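ロルブリッジの喫茶店、コースターの整理公開へ　来年2月に店内で展示

2018/9/30

ロルブリッジの旧市場通りにある喫茶店「チュエンスック」が、開店以来ためてきたコースターの整理を進めている。他店や醸造所、宿などから集まった2433枚を種類ごとに分け、来年2月から店の奥の部屋で順に展示する。入場は無料で、飲み物の注文も必要ない。

コースターは、先代の店主が旅先で立ち寄った店から持ち帰ったものが始まりだった。当初はレジの横の引き出しに入れていたが、常連客が出張や旅行の土産として置いていくようになり、引き出しから菓子箱、菓子箱から衣装ケースへと移された。先代が店を退いたあとは2階の物置に積まれたままになっており、今年の夏、雨漏りの修理のために物置を空けたことから整理の話が出た。

雨漏りの被害は一部の箱に及んでいた。底の方に入っていた紙のコースターは貼りついて板のようになり、はがすと印刷面が破れるものもあった。店では修復は行わず、乾かしたうえで貼りついたまま残すことにしている。現在の店主は「きれいにしようとして文字が読めなくなるほうが困る。かたまりはかたまりで見てもらえばいい」と話す。

作業は営業後の時間に行われている。まず素材で分け、次に形、そのあと出どころで分けるという順番である。はじめは地域別に分けようとしたが、店名しか書かれていないものや、まったく文字のないものが多く、すぐに行き詰まった。同じ名前の店が別の町にあることも珍しくない。素材と形であれば、手に取ればその場で決まるため、手伝いに入る人が日によって替わっても結果がそろうという。

素材で最も多いのは厚手の吸水紙で、次いでコルク、布、革、木と続く。ほかにタイルを切ったもの、毛糸で編んだもの、古い地図を固めて作ったものもある。紙の中では丸形と角形がほぼ拮抗しており、店側は当初、丸形が圧倒的に多いと思い込んでいたため、用意した箱の大きさを途中で変えることになった。角形は隅から傷む。丸い箱に角形を入れるとその隅がさらにつぶれるので、いまはすべて浅い四角の箱に平らに並べている。

色の偏りも出てきた。紙のものは白地に1色か2色の印刷が目立ち、全面に濃い色を刷ったものは少ない。濃い色の紙は縁の白いすり傷が目につきやすく、重ねて保管すると隣の紙に色が移ることもある。店では濃色のものだけ、間に薄紙をはさんで別にしている。
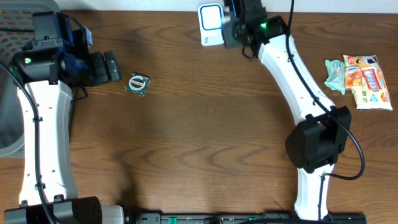 分類で意見が割れたのは、文字の向きだった。コースターには中央の図柄に文字の帯を重ねたもの、縁に沿って文字を回したもの、隅に小さく店名を入れたものなどがあり、どちらを上にして箱に入れるかで見やすさが変わる。文字が読める向きにそろえる案と、図柄の向きにそろえる案が出て、結局、文字のあるものは文字に合わせると決めた。文字が円形に回っているものは、最初の1字が上に来るように置く。何語か分からない文字のものは、いったん別の箱に回している。

裏面の扱いも決める必要があった。裏に電話番号や計算、短い伝言などが鉛筆で書かれたものが見つかっているためである。個人の連絡先と思われるものは展示では表だけを見せ、裏は写真にも撮らない。一方、サイコロ遊びの得点表や、料理の分量の書きつけ、道順を示した簡単な地図などは、裏返して見せることを考えている。地図の1枚には橋と教会らしい印があり、店では場所が分かる人がいれば教えてほしいとしている。

展示の中心になるのは、かつて町の東側にあったプロッドホルム醸造所のコースターである。醸造所は閉鎖されて久しく、建物も残っていない。チュエンスックの箱からは、この醸造所のものが227枚見つかった。季節ごとに図柄を変えていたとみられ、麦の穂、荷馬車、樽、川舟などの絵柄がある。同じ川舟の絵でも、帆の色や水面の線の本数が異なるものがあり、刷り直しのたびに版を改めていた可能性がある。

醸造所の近くに住んでいたという常連客の一人は、店に並べられた箱を見て「荷馬車のは見たことがあるが、川舟は知らなかった」と話した。この客によると、醸造所の直売所では瓶を返しに来た子どもにコースターを渡すことがあり、子どもたちは壁に投げて、どれだけ近くに落とせるかを競っていた。隅のつぶれた角形が多いのはそのせいかもしれない、という。

町内の印刷会社ボネオも整理に協力している。同社は吸水紙の印刷を手がけており、紙の厚みや刷り方の見分け方を店に教えた。指の腹でなでて段差を感じるもの、光にかざすと縁ににじみが出るものなど、道具を使わずに分かる手がかりを1枚の紙にまとめ、作業台の脇に貼ってある。同社の担当者は「古いコースターは吸水を優先していて、今のものより紙がふかふかしている。細かい絵を刷るには向かないので、図柄は太い線や輪、帯のような単純な形になりやすい」と説明する。

同じ担当者によると、角形の紙のコースターは大きな紙から無駄なく切り出せるため、小さな店の注文に向いていた。丸形は抜き型が必要で、まとまった枚数を刷らないと割に合わない。実際、チュエンスックの箱でも、丸形には同じものが何枚も重なって見つかる例が多く、角形には1枚きりのものが多い。ただし、これは客が土産に持ってくるときの選び方にもよるため、店では断定を避けている。

布や毛糸のものは、洗うかどうかで迷いがあった。茶やコーヒーの染みがついたままの布製コースターが多く、試しに洗ったところ、刺しゅう糸の赤が地の白に回ってしまった。以後、布は洗わず、ほこりを払うだけにしている。コルクは崩れやすく、箱の底にかけらがたまる。かけらは捨てずに小袋に入れ、元のコースターと一緒に置いている。

展示は、店の奥にある木のテーブルと壁の棚を使う。テーブルには日替わりで選んだものを直接並べ、来場者が手に取れるようにする。傷みのひどいもの、濃色で指の跡が残りやすいものは棚の浅箱に入れ、ふたの代わりに透明の板を載せる。照明は今あるものをそのまま使う。専用のケースを借りる案もあったが、部屋が狭く、車いすやベビーカーが通れなくなるため見送った。

一度にすべてを出すことはできないため、展示は2週間ごとに入れ替える。初回はプロッドホルム醸造所のもの、次は宿と食堂のもの、その次は手作りのものを予定している。出どころの分からないものだけを集める回も設ける。来場者が思い当たることを書き込めるよう、用紙と鉛筆を置き、寄せられた内容は次の入れ替えまでに箱の札に書き足していく。

重複しているものについては、希望者との交換に応じる。交換できるのは同じ図柄が3枚以上あるものに限り、持ち込む側のコースターは使用済みでも構わない。ただし、濡れたもの、かびの生えたものは受け取らない。現金での売買はしない。店によると、話を聞きつけた収集家から醸造所のものをまとめて買いたいという申し出があったが、断ったという。

寄贈も受け付ける。持ち込む場合は、いつごろ、どこで手に入れたかを分かる範囲で書いて添えてほしいとしている。「祖母の台所にあった」「引っ越し先の引き出しに入っていた」といった書き方でもよい。郵送の場合は輪ゴムで束ねず、封筒に平らに入れる。輪ゴムは古くなると溶けて紙に貼りつき、今回の整理でも取り除くのに最も手間がかかった。

整理の途中で、チュエンスック自身のコースターも見つかった。開店の年に作ったもので、湯気の立つカップの絵の下に店名があるが、つづりの1字が抜けている。先代はこれを使わず、刷り直したものを店に出していた。抜けのあるほうはひと束が包み紙のまま残っており、展示の初日に来場者に配る予定である。刷り直したほうは客がほとんど持ち帰ったらしく、いまのところ2枚しか出てきていない。店では、自宅に残っている人があれば見せてほしいと呼びかけている。

作業は年内に一区切りつける見込みだが、手作りのものの札書きが遅れている。編み物や革のものは作り手の名が分からないことが多く、何と呼べばよいかをその都度相談しているためである。札には推測を書かず、素材と大きさ、見つかった箱の番号だけを記す。箱の番号は物置にあったときのものをそのまま引き継ぎ、先代が箱の側面に書いた覚え書きも書き写している。「駅の帰り」「雨の日」など、意味のはっきりしないものもある。

展示の期間中、奥の部屋は喫茶の席としては使えない。表の席は通常どおり営業する。混み合う時間帯には入室を待ってもらうことがある。団体での見学は事前に店へ連絡が必要で、学校の授業で使う場合は開店前の時間にも応じる。写真撮影はできるが、裏面に書き込みのあるものを撮る際は店の人に声をかけること。部屋への飲み物の持ち込みはできない。

問い合わせは店頭または店の電話で受け付けている。閉店間際は整理作業の準備と重なるため、午前中の連絡が望ましいという。

お問い合わせ | 著作権について | 記事・写真の無断転載を禁じます | ページの先頭へ戻る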